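From: Arash Ansari
To: plurnmont-windows list
Date: July 9, 2006
Subject: Re: [sash] Rattle and drafts after repainting, casements on north side

Tahmineh Rashti wrote:

> We stripped and repainted the north casements in April and since then
> two of them bind at the top hinge side and the rest rattle. The painter
> used an alkyd primer and two finish coats. Siamak says plane the edges
> until they close. Before I let him near them with a plane I would like
> to hear what clearance people work to, and whether anyone has used the
> Deltley compression strip on a frame this old. Also, is it worth
> sealing the end grain while the sashes are off?

Taking these in order.

Don't plane yet. Binding on the hinge side at the top is nearly always a hinge problem. Open the sash halfway, lift it gently by the handle side and watch the knuckles. If the top leaf moves against the frame, the screws have lost their bite. Drill out the holes, glue in hardwood dowel, let it cure overnight and redrill with a pilot bit one size under the screw. I did this on four sashes last year and none of them needed any wood taken off afterward.

If the leaves are tight, check whether the painter filled the hinge mortises. Three coats under a leaf will throw the far edge of the sash out by a surprising amount. Scrape the mortise back to wood and rehang.

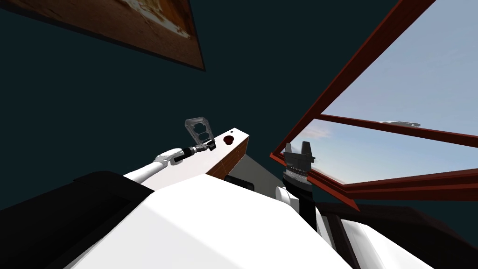
Open window, dark red-brown frame against the teal wall.

On clearance: I work to the thickness of a nickel on all four sides, measured after paint. Jerome Pangilinan argued here for a tighter gap, and in a heated room with dry timber he has a case. On a north wall the sash will take up moisture in the fall and you will be planing again by Thanksgiving. Anything wider than a nickel and the strip has to do too much work.

The Deltley strip is fine. It comes in two profiles and you want the smaller one. The larger profile holds the sash off the stop, the latch no longer pulls home, and you end up with the rattle you started with. Clean the rebate with mineral spirits before sticking it down and keep the strip out of the corners — butt the ends, do not bend it around. I put the same product on a back door and it is still holding, although a door gets opened far more often and is not really a comparison.

The rattle is a separate issue. With the sash closed, slide a strip of newspaper between sash and stop and pull. Do this every hand's width around the perimeter. Where it pulls out freely you have a gap. If the free section is on the latch side only, move the strike plate in and do nothing else.

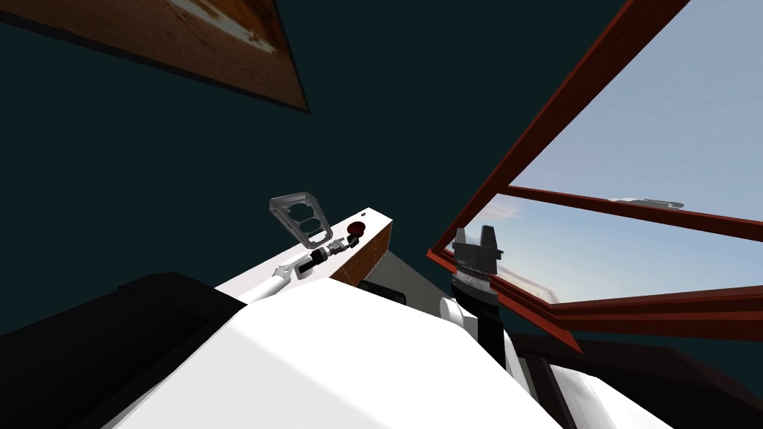 End grain: yes, and do it now. The bottom ends of the stiles are where these fail. Two coats of thinned varnish, the second while the first is still tacky, then paint over when dry. Davoud Alipour's sashes had never been sealed underneath and he was able to push an awl in up to the handle. He got a quote of 4000 from Callent for new ones, and 2000 from the Medrano shop to scarf in new bottom rails and keep everything else. He took the second. Doing the end grain in advance costs you an evening and part of a can.

While the sashes are off, look at the drip groove on the underside of the sill. On mine it was packed solid with old paint, and water was running straight back to the wall. A hooked scraper clears it. Do not caulk it, whatever the painter tells you.

One point on the paint itself. Alkyd primer under an acrylic finish is acceptable if the primer had a full cure. If the meeting edges stick together when you open the window in warm weather, the finish coat has not hardened and no amount of planing will cure that. Rub the contact faces with 300 grit or the nearest you can buy, then a little paraffin wax, and leave the windows ajar during the day for a couple of weeks.
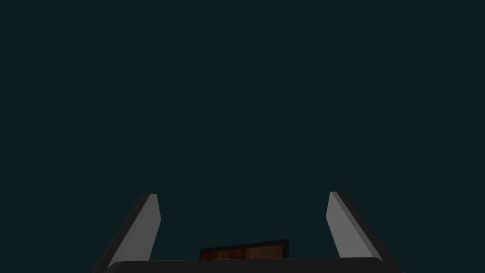 If after all this you still have a sash that binds, mark the high spots with carpenter's chalk on the frame, close the sash once, open it, and take down only what shows chalk. Use a block plane set very fine and work from the ends toward the middle so you don't break out the corners. Prime the bare wood the same day.

I still have a length of the smaller Deltley profile left over, enough for one window. Tell Siamak he can have it if he brings back my sash clamps.

Arash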